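Questions we get asked a lot at the Cevdale Tool and Toy Library

Do I have to live in Cevdale to join?

Not at all! We have plenty of families who drive over from Zokville, and a few from further out than that. As long as you can get things back to us in reasonable nick (and reasonably on time), we're very happy to have you.

How much is membership?

It's $100 a year for a household, or $20 if you hold a concession card. Memberships run from whenever you join, so you won't be out of pocket if you sign up halfway through the year. Please do tell us if the fee is a stretch, as Ulises Cabrera looks after memberships and he's very good at working something out quietly.

How many things can I borrow at once?

Four items per household, for up to three weeks. Puzzles count as one item no matter how many pieces they have, which is lucky for whoever took home the 3,257-piece harbour one over January.

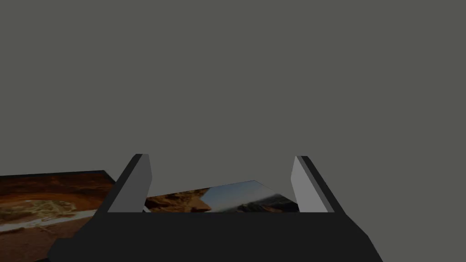
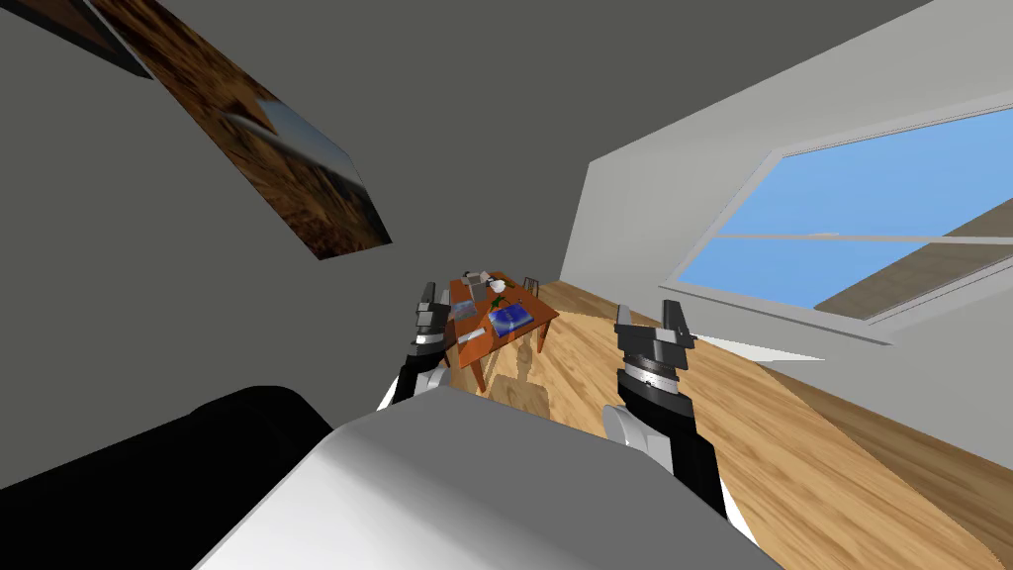

What happens if something breaks?

Please don't glue it and hope for the best! Things wear out, and we'd much rather hear about a snapped handle or a dead battery when you bring it back than have the next family find it on a Saturday morning. We only charge for repairs if an item has been left out in the rain or lent on to somebody else.

Can I donate my old tools?

Usually, yes, and thank you for thinking of us. We can't take petrol mowers or anything with a frayed cord, and we've got more hand sanders than we know what to do with. Send a quick email first so you don't lug it all the way in for nothing.

Are you open on public holidays?

No, and we also close on 31st July for stocktake. Returns can go in the Cosach Street chute that day, provided they fit without pushing.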